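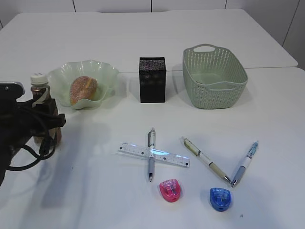
Dinesh Joseph told me years ago that he never trusted a grasping result until he'd seen what else was on the table. I thought he was being fussy. Then I spent a whole December rerunning my own trials with more stuff lying about, and I've quoted him to every class I've taught since.

Chapter 3
Picking in Clutter

In the last chapter we let our gripper off easy. One object, plenty of space, and a policy that only had to work out where the thing was. Now we're going to make its life harder - pens lying across rulers, a toy bread roll sitting in a bowl, a bottle with neighbors. Small, thin items are the ones I want you to watch, especially the clear ones. A see-through ruler or a pencil sharpener gives a depth sensor very little to hold on to, and you'll be surprised how often your point cloud just has a hole there!

The method we'll build is one I first used on the Provard project. We collected 364 demonstrations by hand, threw out the sloppy ones (more on what counts as sloppy in a minute, because we argued over it for weeks), and trained on the 281 that were left. Then we tested on layouts the policy had never met. My favorite part of the result is how uneven it was: bowls and baskets went fine, while crossed pens gave us up to 3 failed tries before a clean lift.

Before you read on, sketch how you'd pick up the top pen of a crossed pair without dragging the other one along. Keep the sketch - we'll come back to it in the section on approach angles, and I'd like you to have something of your own to argue with.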